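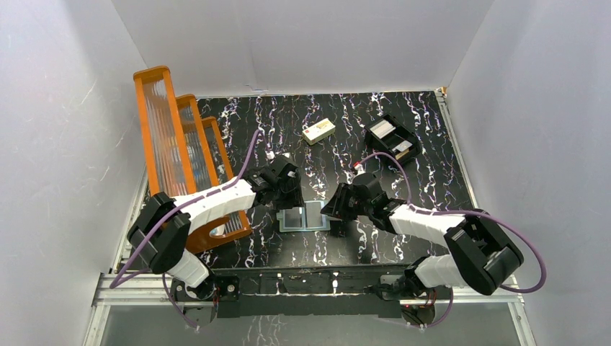
Unit 5: Reading a Market Report Without Being Sold One

Handout for the section on industrial and agricultural inputs. Bring it to the discussion meeting along with the sample report summary, marked up in whatever color you like.

Why we are doing this

Most of you will meet your first market report on a Tuesday-sized deadline, with a manager asking how big the market is. You will type the name of a product plus the words "market size" and find several firms happy to tell you. They will disagree with each other by a factor you would not accept from a bathroom scale. The full report costs more than your laptop. The free summary has one number in it, and that is the number that ends up on the slide.

Our running case is agricultural lime, the ground limestone that farmers spread to raise soil pH. It is cheap and heavy, and it has been sold for a very long time. I picked it for being dull. Exciting products make people forgive bad arithmetic.

The made-up sellers' problem

We use four suppliers all term. Diler quarries and grinds the stone. Clokance buys from Diler, pellets the powder and sells it in bags. Veres hauls the loose stuff and spreads it on fields for a fee. Stovex sells a liquid version to people with golf courses.

Now ask how large the lime market is. If you add up the revenue of all four, you have counted Diler's stone twice, once at the quarry and again inside Clokance's bags. If you count only what the end buyer pays, you have included Veres's diesel and the driver's lunch. If you count tons, Stovex almost vanishes, and Stovex's investors will write to you. Each of these is a defensible answer to a different question. The trouble starts when the summary says "market size" and leaves you to guess which one.

Things to look for first

Definition. Find the sentence that says what is in and what is out. Is lime for water treatment included? Lime for steel? These are enormous compared with the farm trade, and a report that lets them drift in will look very impressive.

Level of trade. Quarry gate, wholesale, or delivered. For a product this heavy, freight can be larger than the price of the stone. A market can "grow" because trucking got expensive.

Base year. Check whether it was a normal year. A wet spring keeps spreaders off the fields, sales slump, and the recovery the next year gets described as strong momentum.

Currency. Constant or current dollars, and at which exchange rate. If the summary doesn't say, assume current and assume no one checked.

Growth rates, or how to be wrong smoothly

The compound annual growth rate uses two numbers, the first and the last. Everything in between could be a flood, a strike or a price war, and the rate will glide over it.

Worked case. Clokance sells 100 tons in the first year and 121 tons two years later. The ratio is 1.21, its square root is 1.1, so the compound rate is 10 percent a year. Suppose the middle year was 70 tons. The rate is still 10 percent. The sales staff who lived through the middle year may have a view on this.

Watch the number of periods too. From the end of one year to the end of the fifth year after it is 5 steps. Counting the years on your fingers gives six — a popular mistake, and one that makes growth look slower than it was.

Be careful with decimals. A forecast of 4.37 percent a year rests on somebody's guess about rainfall, corn prices and diesel. The guess was not made to two decimal places.

For the discussion meeting

Take the sample summary and write one paragraph on what its headline figure measures. Then draw the chain from Diler to the field and mark each point where money changes hands. Circle any that the summary counts more than once.

Written work is due May 14, 2026. Two pages, with your arithmetic showing. "Industry sources" is not a citation, however confidently it is typed.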